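Prize money, travel costs and the second tier

5 June 2020

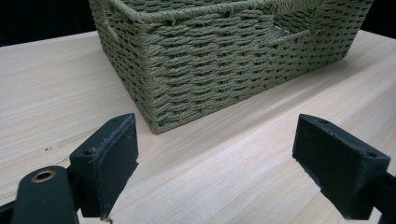 Woven basket, sage green, on the table.

With the tour stopped until at least August, I went back through the accounts Morena Costa sent me from her last full season on the lower circuit. She plays doubles almost only, which makes the sums simple. Prize money is split two ways, and so is the room.

The Pernden event paid 2,000 to the winning pair, before tax. A first-round loss paid each player less than the flight. Clirwood paid less on paper but put players up with local families, and her net for that week was 753. It was her best result of the spring, and she lost in the semifinal.

The usual ranking lists sort players by gross prize money. For anyone outside the top few hundred this tells you very little. Stringing, entry fees, food and a share of a coach come out first. Her racket deal with Istov covers frames and grips but no cash, and strings are extra. I put those at 1,000 for the season, taken from her receipts.

Two changes would help more than a bigger winner's check:

Pay hotel nights through the day after a loss. Most events stop at the day of the loss, and the cheap flight is often the next morning.

Move part of the final-round money into round one. At Pernden the final took up far too large a share of the pot.

The Vídalín events already do the first of these. Their entry lists filled early last year - I don't have the figures for the year before, so I can't say if that was new.

I still need to redo the tax column. Morena keeps it in a separate sheet, and the dates don't match mine.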